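Forum > Knitting and Crochet > Blankets > Borders

My crochet border makes waves, must I undo all of it?

Posted in August by Ravinder Turcotte

Good evening to all. I am making a blanket from 40 knitted squares, and I have now come to the border. I have used 700 grams of Plurnar wool up to this point, so you understand that I do not want to make a mistake at the end.

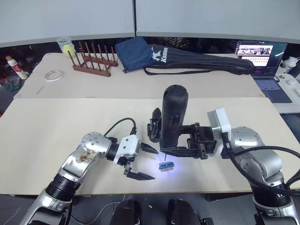
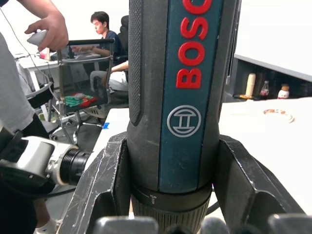

The squares are sewn together and they lie flat. For the border I have picked up stitches along the edge with a 3 mm hook and worked one round of double crochet (the British one, not the American one). I put one stitch into every row of the knitting. After the second round the two long sides began to wave like the edge of a lettuce. The short sides are good, which I find strange, as I used the same hook and the same yarn everywhere.

My sister tells me to continue, and that it will become flat in the wash. I would like to believe her. Is it possible to save the border with blocking, or must I undo it? I would also like to know if a smaller hook is enough.

Prendeo

Your short sides are good because there you are working into the cast-on and cast-off edges, so one stitch meets one stitch. On the long sides you work into the ends of rows. A knitted row in stocking stitch is less tall than a stitch is wide, so when you put one crochet stitch into every row you have too many stitches for the length. They have nowhere to go and they make waves.

Try three stitches into four rows: work into three, miss one, and repeat. If your squares are in garter stitch, one stitch for every ridge (that is, for every two rows) is usually right. Do this on one square's length first and put it flat on the floor before you go further. In each corner you need three stitches in the same place, otherwise the corner will pull inwards.

I am sorry to say that I would undo both rounds. The extra stitches are already in the first one. Blocking can help a small wave, but from your words this is not a small one, and it will come back after the next wash.

Heo

just wash it, mine went flat. acrylic though

Nitier

I agree with Prendeo about the number of stitches. The smaller hook will not help you much. I tried this on a baby blanket, and the edge became stiff and it was still not flat. If you do not want to undo everything tonight, leave the blanket as it is and make a small knitted sample with a new border, so you can compare. Also put a marker at every seam between the squares. Then you can work the same number of stitches along each square, and if you lose your count you only go back to the last marker.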